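How do you fold a long-sleeved shirt so the sleeves stay put?
Posted by Sachiko Okabe, 2020-03-26

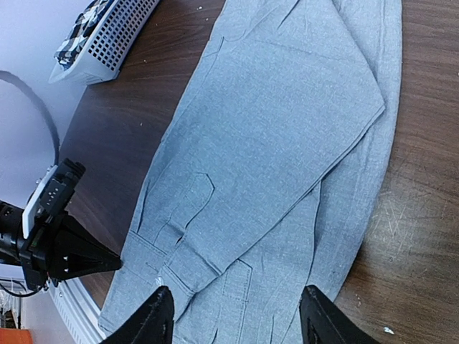

Chambray shirt on the table, one sleeve laid across the front

I've been tidying my closet shelf by shelf and the long-sleeved shirts have me beat. I bring the sleeve over on a slant like this, but once the shirt is in the drawer the cuff always wanders out the side -- and then I'm ironing again! My drawer is 13 inches deep, if that helps. What do you all do?

Graziella Marino
Oh, I fought with this for years. Button it first, lay it face down, and bring one side in toward the middle. Then turn the sleeve back so it runs straight down, with the cuff near the hem. Same on the other side, smooth it all with your palms, and fold up from the bottom in two. The sleeves end up tucked inside, and mine stay there even when my husband goes digging for his sweaters.

Shadi Issa
I just hang mine.

Annick Sandhu
Graziella's way works for me too, but I fold in thirds -- my drawers are pretty shallow.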